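Two-arm bench cell: demo days at the Zustmont workshop

Bench cell, two arms, one work surface
Stock code 372
Price on request (it depends on the grippers, so please ask me)
Demo bookings: Mondays, 10 a.m. and 2 p.m.

I'm Paloma Castellanos, and I look after the demo bench here. If you've been flipping through our equipment pages trying to work out whether a two-arm cell would suit your shop, my advice is to come and see one going before you read any more spec sheets. I sell the things and I still learn more from ten minutes standing beside one!

We're in the old Kapoor building, the brick one from 1926 with the green roller door. Parking is around the back off the laneway. If the gate's shut, ring the bell and wait a bit, it's a long walk from the bench.

What you get in a session

Ninety minutes, up to six people, tea and coffee (Otis Abernathy bakes when he's in a good mood, no promises). Otis runs the arms and I do most of the talking. We start with plain pick and place, then go on to handovers, where one arm gives a part to the other so it can be turned over or put down at a different angle. That's the bit people film on their phones.

After that the bench is yours. Bring your own parts if you can — anything that fits in a shoebox is fine, and odd shapes are more fun. Ingrid Calloway came in from Prernus last September with a whole tub of moulded caps and we ran well past closing time. She went home with a list of changes to her tray layout and came back a month later to order.

What's in the price

Both arms, the work surface, mat, cabling, and two days of set-up and training at your place. Grippers are quoted separately. Delivery is free within 300 kilometres, and past that Reginald Mercado will work out the freight for you. Flerex software is included for the first year, then it's a yearly licence.

Booking

Phone the workshop on extension 913 or send a note through the contact form. Tell us what you make and what colour, size and finish the parts are, especially if they're shiny. Closed-toe shoes, please.

Handovers are the part of the session I'd ask you to watch closely, and I'll happily have Otis run one again if you missed it. Each arm has to come in from its own side, and the two grippers don't have to match: the one on the right is a Robotiq, with its fingers curled around a white 3D-printed piece right across from the black parallel gripper on the left. The flat angled faces make that piece a good talking point, so ask Otis where he'd grip yours and why. He has opinions on this — strong ones — and they're worth the drive. 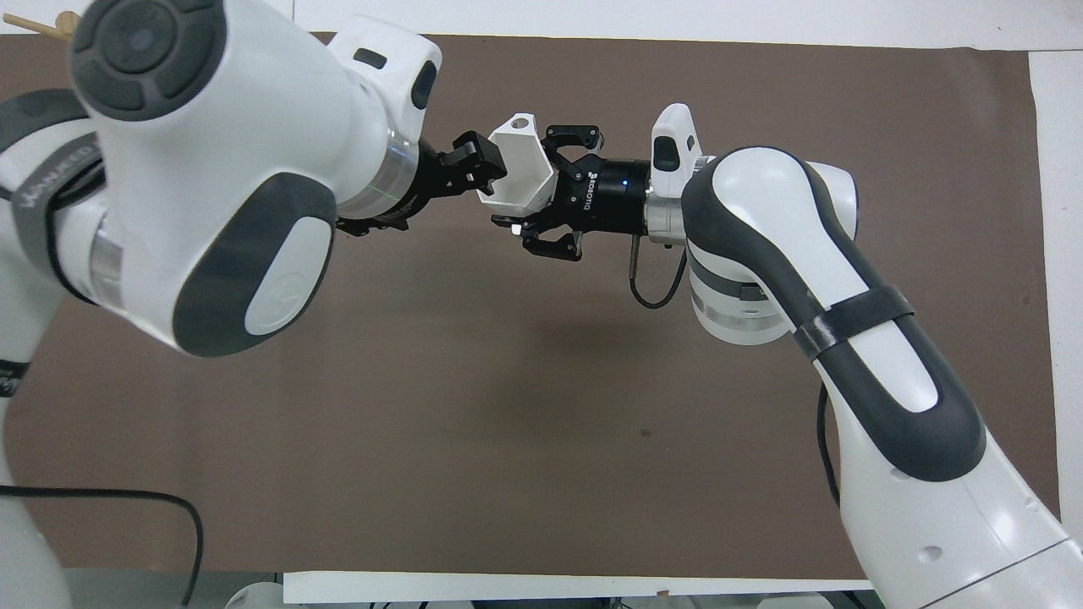
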